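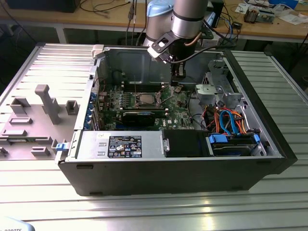

Stultero arm over an open Dell tower, gripper above the processor socket.

From: Santeri Kiiskinen
To: refurb-list
Subject: Re: Stultero teardown package, anyone keen?

Yoga Mandagi wrote:

> Hi all,
>
> The Orkemmont depot has been offered the Stultero teardown package on
> a trial. It's one arm, one gripper, the Indus software and a support
> plan at 1290 a month. The rep says it can strip a desktop tower down
> to sorted parts (CPU, memory, cards, drive) and that a site our size
> would pay it off within a year. He quoted 200 towers a week.
>
> I've put a still from their demo at the top of the page. Sointu has
> seen it too and thinks it looks promising. Before I say yes to
> anything I'd like to hear from people who have pulled a lot of
> machines apart. Would you take it?
>
> Yoga

Yoga,

I wouldn't, at least on those terms. I don't mind the idea of an arm doing this job. My wrists would be glad of it. But the offer leaves out most of what I'd want to know.

Start with the picture. The tower is on its side and the side panel is already off, lying on the table next to it. Who took it off? If a person has to lay the case down and open it every time, you're still paying a person to stand there, and the panel is the quick bit anyway. Ask the rep whether the 200 a week counts towers that arrive shut, and ask him to put the answer in writing.

Then there's the choice of machine. That's a Dell with blue clips at the card slots and blue tabs holding the hard drive, so it's about as friendly a case as you'll ever get. Our pallets aren't like that. We get home builds with stripped screws, cases with sharp folded edges, and small office boxes where the drive sits under the optical bay and you swear at it for ten minutes. I'd want to choose the test machines myself. Give them 13 towers off the top of a pallet, whatever they happen to be, and write down how long each one takes and how often someone has to step in.

The cables bother me more than the processor does. Look at the bundle looped over the drive area, orange and red and blue and black all together. You and I push that out of the way without thinking. The gripper in the still is hanging over the processor, where there's a clear way down, and I'd like to see it go for the drive under that lot instead. SATA plugs with a latch are a two-finger job, one to squeeze and one to wiggle. Oskari Kokkonen trialled a different arm at Ojala and the plugs were where it kept stopping. It managed 8 complete towers in its best shift. He was told an update would sort it out and he ended up sending the thing back.

Also, what happens to the CPU once it's out? We resell those. A bent pin or a chewed corner turns a decent part into scrap, and I can't find a word in the offer about damage. Nor about who pays for a worn gripper, or whether 1290 covers a site visit or just somebody on the phone. And does the Indus software keep working if you stop paying? If it doesn't, you'd be left with a very heavy lamp.

To be fair to them, if your intake was all one model, say a few hundred identical office towers from a school board, I could see it earning its keep on memory and cards. Honeylyn Aquino had a load like that last September and it nearly drove her crew around the bend. She might be a better customer than you are. I've copied her in so she can tell me I'm wrong.

What I'd ask for before signing:

Uncut video of one whole tower, shut case to empty case, at normal speed.
Our machines for the test, picked by us.
A damage rate for processors, and who wears the cost.
A way out after the first month with nothing owing.

If they agree to all four I'll drive over and watch it myself. I'll even bring the ugly home builds. If they only agree to the video, send it to the list anyway, I'm curious how they handle the power supply.

Santeri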